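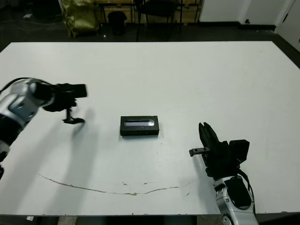
Harpreet Chan held that the stop had worked as designed and that the fault was in what the arm did four seconds after the stop was cleared. Most of the afternoon at Pundwood went into that difference.

Reports > Site visits > Pundwood

By Hélène Bouchard
December 17, 2023
3 comments | 2 shares

The visit had been arranged to look at the two-arm handling cell, which Pundwood uses to trial small-box work before it goes to customers. The arms share one white table. The left arm picks a small black box with a clear window in the top, passes it to the right arm, and the right arm sets it down in a new orientation. The control software is Litel. The grippers are run from a separate controller supplied by Arkow, and the fault concerns the link between the two.

In July the cell stopped partway through a handover. The box had slipped in the left gripper, the force reading went over its limit, and both arms halted. An operator checked the table, cleared the stop and pressed resume. The right arm held still, as it should. The left arm went back to its last stored waypoint, which lay below the surface of the table, and dragged a fingertip across the top before the force limit tripped a second time. No one was hurt. The operator was outside the marked line, but one step closer and a hand could have been in the path.

A thin brownish scratch still curves over the near half of the table. Pundwood has not resurfaced it. I asked whether it dated from the July event and was told that the table has been in use for years and no one had logged its condition beforehand. The incident report therefore does not cite the scratch as evidence.

The cause, as explained on site, was a height offset. Litel stores waypoints relative to the table. The Arkow controller adds the finger length. After a stop, the Arkow unit restarted with its default finger, a shorter one than the finger fitted, and reported itself ready. Litel accepted the ready signal and did not ask for the length again. Each unit passed its own checks. The height error was larger than the clearance in the program, and the resume move ran at normal speed.

Three changes have been made. The resume command now drives the arms up to a safe height before anything else. The finger length is read back and compared with the value in the program, and a mismatch blocks motion. The first move after any stop is limited to low speed until the operator confirms it at the pendant.

We were shown the revised sequence. The stop was triggered by hand, the length was set wrong on purpose, and the cell refused to move. The message on the pendant gave a code and no text. Chan agreed that this was poor and said that a plain message was on the list for the next release. With the correct length entered, the arms lifted, paused, and waited for confirmation.

Pundwood then ran 1000 simulated restarts against recorded stop positions from its own logs. None produced a move below table height. The simulation does not include a slipping box, so it tests the geometry and leaves the original trigger alone. The slip is being handled separately. Tiongson, who supply the finger pads, have sent a softer grade for trial, and no results were available.

Two points remain open. The marked line on the floor was drawn for the reach of a single arm, and the second was added later. Pundwood intends to redraw it but gave no date. The other is whether cells already with customers have the same default finger setting. A notice has gone out asking them to check, and 4 sites had not replied when we left.

I have asked for the revised incident report and for the restart log in its raw form. The restart log arrived the next morning. The report is still with their safety office.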